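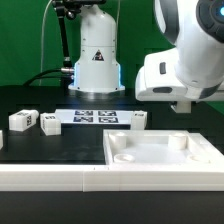
**Viltari Chore Readiness Set, data card**
Version of 11/05/2026. Contact: Yasaman Kermani, Stitis.

## Purpose

The set was prepared to help answer a plain question: which small chores in homes and workshops can be handed to a machine today, and which cannot. It covers fetching, sorting, stacking and putting away, broken down into short tasks that can be repeated under the same conditions.

Users should not read a good score as proof that a machine is ready for a kitchen or a packing bench. Bench tasks leave out most of what makes real chores hard, such as poor light, soft goods, clutter and people walking past.

## Contents

- 400 recorded attempts, divided between 24 tasks
- a written instruction for each task
- an outcome label: complete, partly complete or failed
- notes on any attempt stopped by the operator

## The block and tray group

Tasks in this group use white blocks marked with printed patterns and a white tray fitted with upright posts. A flat sheet carrying four square markers lies on the black table between the blocks. The group stands in for work such as loading a rack or returning parts to their holder, where an item must be picked up at an odd angle and set down the right way round.

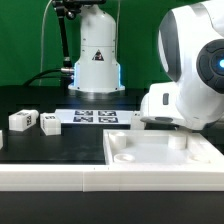 Fraser, reviewing the draft card, wrote that a chore is finished only when no one has to come back and tidy up after it, and asked that "partly complete" never be added to the success figure. The request was accepted. The two labels are reported separately in all tables.

## Known limits

1. Objects in the block and tray group are rigid. Results should not be extended to cloth, food or bags.
2. Time taken is recorded, but resetting the table between attempts is not.
3. Outcome labels were given by one person per attempt. A second check was made on 100 attempts only.

## Use and citation

The set may be used for research and teaching. Commercial use requires written consent from Stitis. Please cite the Viltari set by name and version, and send corrections to the contact given at the head of this card.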